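Chapter 4
Light Indoors

What you will learn in this chapter
How daylight enters a room and what happens to it on the way
Why the same wall can look bright at breakfast and dull by lunch
How surfaces, fabrics, and finishes share light with one another
How to keep a simple light diary

Walk into any room you know well and try to say where the light is coming from. Most people point at the window, or up at the lamp, and leave it there. But look again! Light is coming from the floor, from the ceiling, from the door you left open and from the pale jacket hanging on the back of it. Almost everything you can see indoors has become a small, weak lamp of its own, passing along some of what it received. Once you notice this you will have a hard time not noticing it, and that is the best possible start to a study of interiors.

In Chapter 3 we dealt with the outside of the building: which way it faces, how deep the eaves are, what the trees across the street do in winter and summer. Now we step over the threshold. Our example houses are still the pair on Dendwood Lane that you met earlier, the Ulis house and the Cheema house, built to the same plan and facing opposite ways. Keep the floor plans from the last chapter handy, as you will want to draw on them.

4.1 Two kinds of daylight

Daylight reaches a room as direct sun or as diffuse light. Direct sun travels in a straight line, throws a crisp shadow, and moves across the floor as the day goes on. Diffuse light has been scattered by clouds, by the open sky, or by something in its way. It arrives from many directions at once, so the shadows it makes have soft edges and the bright parts of a room are not so far from the dark parts.

Neither kind is better. A weaver checking a thread for flaws may want hard light raking in from one side. Somebody reading at a kitchen table would find the same light tiring within minutes. The Ulis house gets long bars of sun through its front rooms on a clear morning, and they are glorious, but the family learned to move the breakfast table in March. The Cheema house never has that problem. Its front rooms are calm and even all day, and a bit gray by late afternoon.

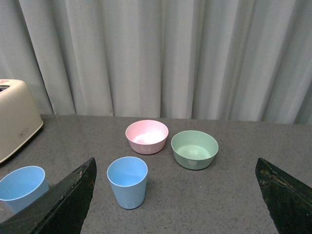
Fabric is where many beginners have their first real success, so we will spend some time on it. A thin cloth across a window scatters the light that passes through. A heavy cloth mostly stops it. Between those two there is a huge range, and it depends on the weave, the color, the lining, and how full the cloth hangs. Fullness is the width of the cloth compared with the width it covers. A curtain at fullness 2 uses twice as much fabric as the opening is wide, and it will fall into deep folds. Each fold has a side that faces the light and a side that turns away, and so a cloth dyed one single color shows you a whole scale of tones. Painters have loved this for centuries — try sketching a few folds and you will see why it takes practice.

Pale walls do similar work, with less drama. A matte white wall sends back most of the light that lands on it and spreads it in every direction. A glossy one sends much of it off at a matching angle, and you get a glare spot that follows you as you walk. Speckled and textured finishes are fun to study up close. From across the room your eye blends the specks into one middle tone, but step in and they separate again.

4.2 Measuring what you see

Our eyes adjust so quickly that they make poor instruments. You can go from a bright porch to a dim hallway and feel, after a minute or so, that both are perfectly well lit. A light meter is harder to fool. It reports in lux, a unit that describes how much light falls on a surface. In the practice tables for this chapter, the Cheema hallway reads 100 lux at noon and the desk by the back window reads over 200. Stand in both places and you might call them the same!

The exercises use the Trender sheet, a one-page grid printed at the back of the book. Lay your floor plan beside it, pick your spots, and write down a reading for each. If you have no meter, use the words in the left column (dim, soft, clear, bright, harsh) and stick with them all week.

Before you go on

Choose a room and sit in it for ten minutes with the lamps off. Write down the brightest surface, the darkest surface, and one surface that surprised you. Then move to a different seat and do it again — bring both lists to Section 4.3, where we start with reflected color.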